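Small snack storage: cubby shelf or open basket?

Page 1 of 1

stidar_hinge
I've got a two-compartment wooden cubby on the end of a bench and I'm sick of it. Internal width 167 mm per compartment. Crisp packets go in upright and slump within the hour, and anything pushed to the back gets crushed when the next one goes in. Thinking of moving the lot to a slotted plastic basket in the middle of the table. Any reason not to?

kettlepoint
Depends on the packet. Gas-filled bags are mostly air and want to be the only thing in their column. A basket with vertical sides holds them better than a shelf does. I ran a Rivas cubby for 5 years in the staff kitchen and the lower compartment was always where packets went to be forgotten.

Ridex
Disagree. A basket is fine until you need the one at the bottom. With a cubby you can see the fronts. The OP's problem is depth. Put a block at the back so only one row fits and the crushing stops.

stidar_hinge
Tried a block. Lost a third of the capacity.

Ridex
You lost the third you couldn't reach anyway.

beryl_l
Moderator hat off. Two points on handling. Lift by the top seal, where there is no product, and lower the bag straight down. Gripping the middle is what breaks the contents. Second, load a basket tall ones to the outside, short or soft ones in the centre. The tall bags lean on the rim and the centre stays visible, which deals with most of Ridex's objection.
Beryl Lockwood

kettlepoint
Agree on the seal. Would add that perforated sides matter more than people think. The corners of foil bags catch in wide slots. Mine is an Edau with 6 mm slots and I've had no trouble. The previous one had slots nearly double that and tore a packet every month.

Ridex
So buy the right basket or keep the shelf you already own. The second one is free.

stidar_hinge
Went ahead with the basket. Turquoise, rectangular, slotted. Flowers stay at the back of the table, sticks stay on the wall rack.
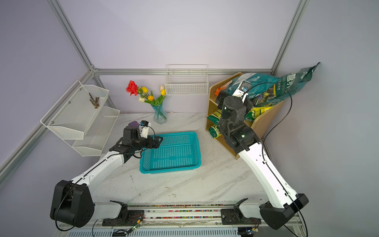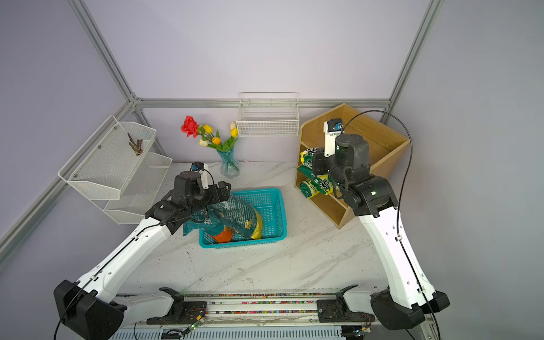

Cubby against the right wall, basket in the middle:
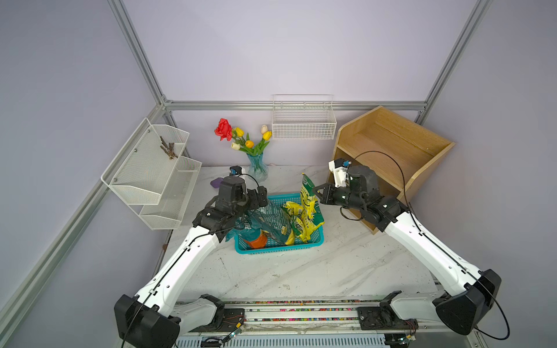
Measured afterwards: 33 mm of clearance between the tallest bag and the underside of the wall basket if I slide everything to the back, so it can live there when the table is needed. I'd sooner not, as the vase is in the way and I would have to move it each time. The cubby will probably take tins. It is a better shape for tins.

beryl_l
Tins are fine if the shelf is screwed to something. Check the fixings on the lower panel first. Those light units are often just dowel and glue.

stidar_hinge
Dowel and glue. Will add brackets.

kettlepoint
Put the bracket under the panel, not behind it. Behind, you're relying on the back board, and on mine that was stapled.

Ridex
Still say a block at the back would have done it. Report back in September when you're digging for the bottom packet.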